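Gilby Street Clothes Swap: the questions I get asked most

Last updated 5 September 2019

Hi! I run the clothes swap in Plosthorpe, and since my inbox fills up every August with the same handful of questions, I finally sat down and typed out the answers. If yours isn't covered, write to me anyway. I do read everything, just slowly.

How does the swap work?

You bring clothes, you get tokens, you spend the tokens on other people's clothes. One token per item, whether it's a T-shirt or a winter coat. People have asked me to make coats worth two and I tried it for one swap and spent the whole afternoon arguing about what a coat is (is a long cardigan a coat? is a poncho?). So it's one for one, and it's staying that way.

What does it cost to get in?

There's a small charge at the door that goes straight to the hall rent. Kids are free. If the money is a problem, just tell me quietly and come in.

What can I bring?

Clean clothes that you'd be happy to hand to a friend. Jeans, jackets, dresses, knitwear, scarves, belts, and bags if the zipper still runs. Missing buttons are okay as long as you pin a note on saying so!

What can't I bring?

Underwear, swimwear, socks, anything with a strong smell, and please, please no more single gloves. Shoes are fine if the soles have life left in them.

How many items can I bring?

Up to 30 each. I know that sounds like a lot, but somebody once arrived with a van, and we were still hanging things up when the doors opened.

Do I have to be there the whole time?

Nope. Drop off in the morning, go have lunch, come back in the afternoon. Your tokens are good all day, and if you don't find anything you can carry them over to the next swap. Write your name on the back, though. I can't replace lost ones.

Is there somewhere to try things on?

Yes, two curtained corners and a long mirror I bought secondhand from Vlachou, the furniture place by the bridge. The line gets long after lunch, so wear something thin you can pull a jacket or a sweater over and you can skip it.

How big does it get?

Bigger than I ever planned! At the last one we had 86 people through the door and 2,634 items on the rails, and I still had energy left to go dancing. (I did not go dancing. I fell asleep on a pile of cardigans.)

What happens to the leftovers?

Whatever's in good shape goes into storage for next time, and the rest goes to the Plollby repair workshop, where they cut it up for patches and quilt backing. Wool gets snapped up first. Stretchy stuff is harder to find a home for, so if you have a use for old leggings, talk to me.

Can I get something mended while I'm there?

Small things, yes. There's a table with needles, thread, a jar of buttons and an iron. You do the sewing yourself, but there's usually someone close by who'll show you how to do a hem or patch an elbow. Denim is tough on the fingers, so bring a thimble if you own one.

How do I wash a denim jacket I've picked up?

I get this one weekly. Turn it inside out, button it up, cold water, a short cycle, and hang it up by the hem so the shoulders don't get pointy. Wash it alone the first time in case the blue runs. I don't use the dryer for denim at all, but I know people who swear by it.

Can I reserve something I've seen?

Sorry, no. First hand on the hanger wins. 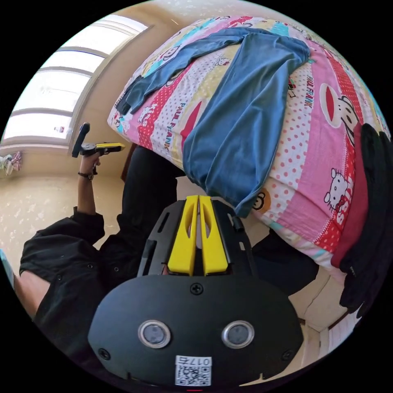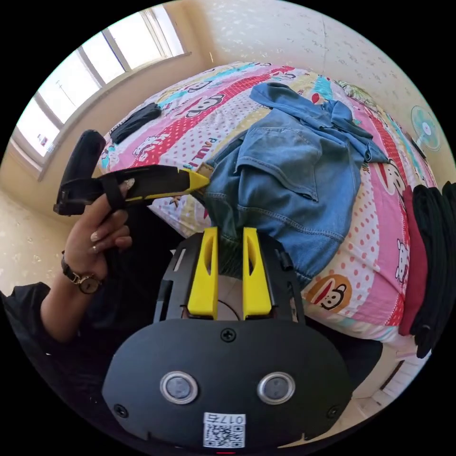 Zorica Atanasov wrote in to say that I've got the jacket advice half right: a cup of white vinegar in the first cold wash helps keep the blue where it belongs, and she's done hers that way for years. She'd also like the tokens to be a brighter color, as she keeps finding old ones in her coat pockets. I'm looking into it!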